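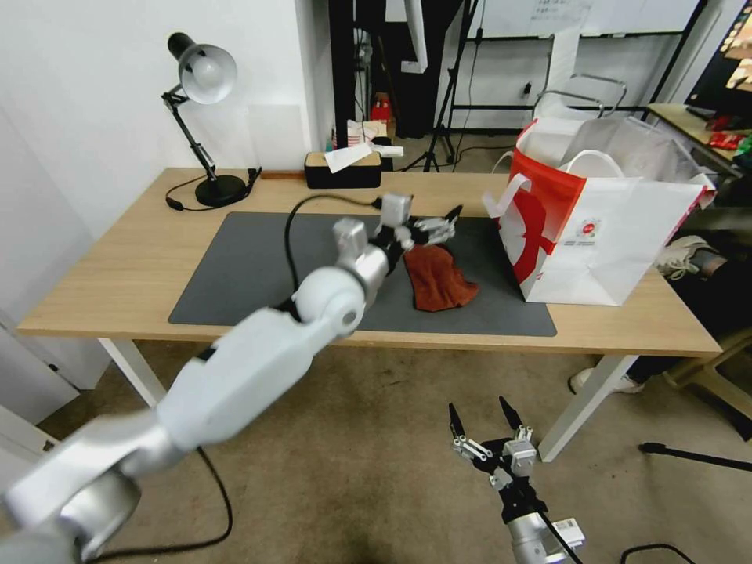 2. The night we needed the defibrillator

Search the site
Enter keywords
Go

OK, so slow down here, because last time I raced through this bit and Trinity told me off afterwards.

I coach the under-16 girls at Calloway, and this was a plain old league match in March, 29 minutes in, no score. One of our midfielders went down on the far side with no one near her. I thought she'd rolled her ankle! I even picked up the ice bag and started walking (walking, which still bugs me).

Darlene Doucette was reffing. She got there first, looked at her and yelled for the AED. Darlene had done a course, I'd done the same course, and I still stood there for a second like I'd forgotten my own name.

[pause, drink some water]

Our AED was in the clubhouse, behind a locked door. Rafferty Tran had the key and Rafferty was parking cars. The one we ended up using came from the Catier gym across the road, and a mom ran it over in flip-flops. Darlene did compressions the whole time, and Mareike Wendt took over when her arms gave out.

She's fine, by the way! I should say that early, people get very quiet. She has an implant now, she's back at school and she keeps our stats and is pretty rude about my substitutions.

Next slide: what we changed

The box is on the outside wall now, no lock. It cost us roughly 2000 dollars with the cabinet, and we raised 800 of that at the Fakstead tournament selling hot dogs. If your club says there's no money, come find me at the break.

Before kickoff I point at one parent and say "you call 911," and at another and say "you get the box." They laugh at me. Fine.

The address of our field is painted on the shed, because half of us didn't know it that night. 3012, big white numbers.

Ask the room: who knows where theirs is? Wait for hands. Don't fill the silence, Leilani.

If there's time, tell the one about the practice drill and the sprinklers. If not, go straight to the compression demo, two people per mat, shoes off.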